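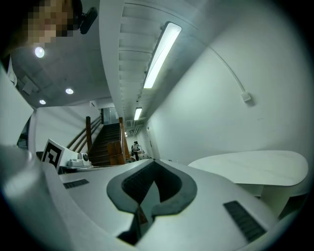

mudflap22 wrote:
I don't buy the 80 percent. If you throw out episodes before training and then test in the same building, you've measured how well the filter matches the building. Did Okmont get tested at all?

pellet_grill
Joined: July

Okmont was not in the first test. All training episodes came from Irnora. We recorded 3429 with the hand-held gripper and kept 3332. The rest were dropped when the camera pose could not be recovered from the video. No episode was dropped for how the task went, so failed grasps are still in there.

The 80 percent is on the arm, same objects, new starting positions.

mudflap22

OK, that's a milder filter than I thought. But pose tracking fails more when the hand moves fast or the view is mostly plain white wall. So you're still dropping a certain kind of motion.

pellet_grill

Fair. I went through the dropped ones and a lot were fast wrist turns. We did not add them back.

quarterturn

What are you using for tracking? We ran Orkex on hand-held footage and it was fine in cluttered rooms and bad in long hallways. Putting a printed marker board where the wrist camera could see it at the start helped with scale. It did nothing for drift later on.

pellet_grill

Dhanial, version from the spring. Marker board at the start of each session, then visual tracking plus the IMU. Same experience with drift. Ceiling lights are decent features if the exposure holds. When it doesn't, they smear into each other and the track goes.

quarterturn

Lock the exposure. Auto cost us two weeks.

sockdrawer_9

Is there any comparison with teleop? I keep seeing hand-held results with no baseline. Collecting is faster, sure, but a person holding the gripper can reach places and move at speeds the arm can't.

pellet_grill

Yes, a small one. 443 teleop episodes on the same task. With the hand-held set cut down to 443 as well, teleop did better. With the full set, hand-held did better. Collection time was not matched in either case, so read it with that in mind.

sockdrawer_9

Then the matched-time run is the one I'd want. Matched count favors teleop and full set favors you.

mudflap22

Disagree a little. Time depends on who is doing the collecting. A new person on teleop is painfully slow. Report both and say how much practice people had.

pellet_grill

We have timestamps for everything so I can do both. I'll also run the same policy at Okmont with no retraining - I expect it to drop, and I'll post the number either way.

mudflap22

Post the fast wrist turns separately too if you can.

pellet_grill

Will do.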